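This site uses cookies to keep you logged in. Accept | Manage settings

Search this board... Advanced search

Mevov Ancient History Board > Second Temple and Persian Period > Sources and chronology

Double dates at Elephantine: how much slack do you allow?

ostrakon_b
I am working through the dated legal papyri from the Jewish garrison at Elephantine, only those giving both a Babylonian month and day and an Egyptian month and day. I put the pairs into Drimard, which converts both to Julian dates, and compared the results. A good share agree exactly. Most of the rest are out by one day, and a few by more.

My question is about method. Is there an accepted tolerance, past which one stops talking about agreement and starts talking about scribal error or a different calendar? I have been using one day in either direction, but I can't defend it beyond habit.

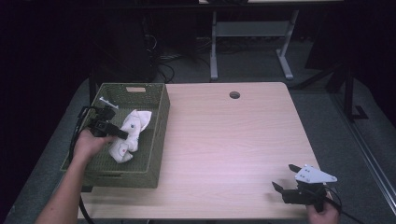 Basket on the desk, plush toy inside.

syene_reader
One day in either direction is too generous, as it treats two different problems as one. The Egyptian civil calendar is the fixed side of the equation: 365 days, no leap day, no observation. The Babylonian side depends on when the month was declared to begin. Then there is the start of the day. The Babylonian day ran from sunset and the Egyptian from dawn. A contract written up after dark would carry a Babylonian day number one higher than a daytime conversion gives, while the Egyptian number stayed put.

So a Babylonian date one day ahead has a ready explanation. One day behind needs another, such as a month begun late on account of a missed crescent. I would keep the two in separate columns.

ostrakon_b
Thank you, I had them lumped together. Re-sorting now.

fifth_cataract
I don't accept the after-dark explanation as readily as that. It asks us to believe that scribes and several witnesses regularly met by lamplight to convey a house. Once is fine. As a general rule it looks like a device for rescuing the tables.

syene_reader
Summer in Upper Egypt. I would do my conveyancing in the evening too. But the point is fair that it can't be tested from the date alone.

fifth_cataract
Then it should not be counted as agreement. Call it "compatible with" and leave it there.

kislev_minus_one
Two further points.

First, check which new moon model your converter uses. Drimard up to the September release had a setting that took the astronomical conjunction as day one. The first visible crescent is normally a day or two after that. With the wrong setting your whole Babylonian column shifts and you will be chasing errors that are not in the papyri. The Szabo option in the drop-down is the crescent one.

Second, check the observer's location. If the tables are computed for Babylon and the month was in fact begun by sighting in Egypt, there will be occasional differences when the crescent is marginal. Egypt lies west, so its sunset comes later and the moon is a little older by then. It could be seen there on an evening when Babylon missed it.

ostrakon_b
I was on conjunction. I have rerun everything with Szabo. Most of the larger gaps have closed. The few that remain include one that is a full month out.

tablet_and_reed
A full month points to intercalation. If the extra month had been decreed in Babylonia and word had not reached the garrison, or the scribe had lost track, the day number could be right and the month name wrong. Check whether the day matches when you move one month along. If it does, I would not call it a copying slip.

Also go back to the plates for every outlier. Aramaic numerals are unit strokes grouped in threes plus signs for 10 and 20, and a stroke lost at a break turns one day into another. Some editions restore the numeral so that the two dates agree, and such a pair is no use to you as evidence.

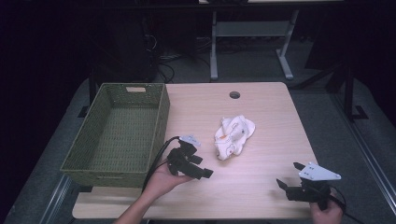
Table with the basket empty and the white cloth out.

ostrakon_b
The day does match when moved along one month.

On restorations: I had not been marking them. How do others record this?

kislev_minus_one
I use a flag column with three values: read, partly read, restored. Restored pairs stay in the sheet but drop out of any tally. The Mondix plug-in will import square brackets from a transcription and set the flag itself, though it ignores dots over damaged letters, so partly read numerals come through as certain. Correct those by hand.

fifth_cataract
I would go further and throw out the partly read ones as well. The set is small enough already that two bad readings would move the result.

tablet_and_reed
Disagree. A partly read numeral still excludes some values. Three visible strokes at the edge of a break can't be day two. Give it as a range and see whether the Egyptian date falls inside it.

fifth_cataract
A range of several days against a tolerance of one day will pass nearly anything.

tablet_and_reed
Only if you then score it as a match. I don't.

syene_reader
Going back to the original question, my own practice is: zero is agreement; Babylonian one ahead is compatible, with the sunset caveat noted; anything else is discussed case by case. Regnal years are a separate check and should be kept well away from this one. The Egyptian year and the Babylonian year began at different seasons, so the year number can properly differ between the two halves of a single date.

ostrakon_b
I do have one where two year numbers are given, and I had marked it as an error. Unmarking it. I will post the revised sheet on Wednesday with the flag column and the ahead and behind cases split. Fifth_cataract, I will give totals both with and without the partly read group, so you can ignore whichever you like.

fifth_cataract
Acceptable. Please state the Drimard version in the header.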